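I met Miyuki Furukawa at 8 in the morning, which is a cruel hour to talk about a comedy, but she had an edit suite booked at nine and I'd been chasing her since April. Her second feature, *Sallum*, opens Friday, and if you only know her from *Tredier* (long, gray, very good, three people arguing about a boat) you're going to wonder if you've walked into the wrong theater.

It's a family movie! There's a wedding, a stolen van and a grandfather who won't come out of the pantry. I laughed so hard at the van business that I missed the next two lines and had to ask her what they were.

"I wanted my mother to sit through one of them," Furukawa told me. "She left *Tredier* to feed the parking meter and stayed out there."

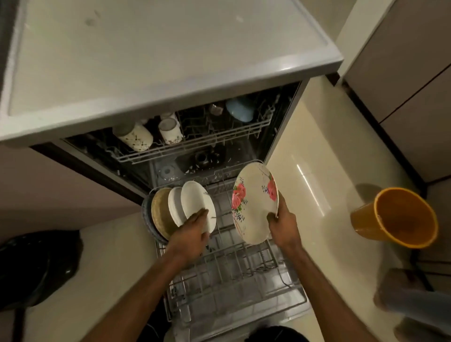 The script took her three years, on and off, with Takeshi Koyama coming in near the end to cut it down. The first draft had a whole subplot about a dentist. Koyama hated the dentist. Furukawa still sounds a little sore about it - she brought him up twice while I was trying to ask about the music.

Most of the cast is new to film. Njoroge Kimaro, who plays the groom, had only done stage work, and he has that theater habit of finishing a gesture all the way to the fingertips. It works beautifully in the wedding speech. Minoru Hirano is the grandfather, and he does more with a closed door than most actors manage with a monologue.

They shot in a small house on a budget that wouldn't stretch to a second van, so the crash was a one-take job. For the reception they needed 300 guests and put out a call on local radio. The count at the gate was 582. She kept them all, and you can feel it in that sequence, everyone shoulder to shoulder and sweating through their good clothes.

I asked whether she'd make another comedy. She's already writing something with Kohei Takeda, set on a night ferry, and so far it has one joke in it.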